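Selley Workplace Inspection Checklist
Demonstration Stations, Madport Site
Part B: Work area and people

Complete one form per station. Mark each item Yes, No or N/A. Any item marked No requires a comment and an action owner by job role. Comments from the last inspection are carried forward until closed.

Background for inspectors

The Madport site moved part of its handling work to the Brellwood cells last October. Staff who used to do that work at the bench now spend part of each shift showing tasks with hand-held grippers, and the recordings are used to train the cells. The strain on the body has changed with the job. Lifting has gone down. Holding the arms out in front, wearing a harness and working around cables have gone up. Part B covers these points. Machine guarding is covered in Part C.

B1. Floor and access

B1.1 Walking route to the station is clear and at least as wide as the door it leads from.
Yes.

B1.2 Cables crossing the floor are covered or routed overhead.
No. Covers had been lifted for cleaning at one station and not put back. Action: shift lead. Closed during the visit.

B1.3 Chairs and personal bags are kept out of the operator's stepping area.
Yes. Operators asked for lockers closer to the stations. Passed to site services.

B2. Operator and equipment

B2.1 Harness straps are adjusted for the person wearing them at the start of each session.
Yes. The harness is shared between shifts. Two operators reported rubbing at the shoulder when wearing a thin shirt. Padded sleeves are on order from Dzene.

B2.2 Grippers are checked for loose parts and the cube markers are firmly attached.
Yes. Gripper log shows 872 checks since the last inspection, with 3 markers replaced.

B2.3 Table height suits the operator, and objects can be reached without a sustained forward lean.
No. Reach to the far side of the table is too long for shorter staff. Action: engineering to supply a height-adjustable table and mark a near working zone.

B2.4 Cables from table equipment hang clear of the operator's legs and feet.
Yes, with comment. Clips should be fitted below the table edge at all stations.

B2.5 Items with cords, such as coiled handset cords, are placed so that the cord cannot catch on a gripper.
Yes. Operators are told to stop and free the cord by hand if it catches.

Station record for B2:

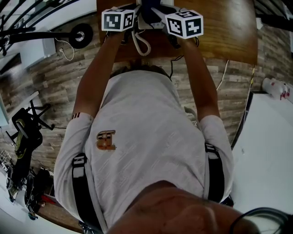

B3. Hours, breaks and job content

B3.1 Continuous demonstration time is within the site limit, and breaks are recorded.
No. Breaks were taken but entered late in the log. Action: shift lead.

B3.2 Operators rotate to other duties during the shift.
Yes. Staff said they prefer a half-shift rotation. Some feel that their bench skills are fading, and a return period has been requested.

B3.3 Operators have been told what is recorded, who may view it and how long it is kept.
Yes. The notice is posted at the entrance. It should also be given in writing to new starters.

B3.4 Operators can report discomfort without loss of hours or pay.
Yes. The reporting form is to be added to the station tablet.

Result: Accepted with open actions B2.3 and B3.1. Re-inspect these items before the next change of task set.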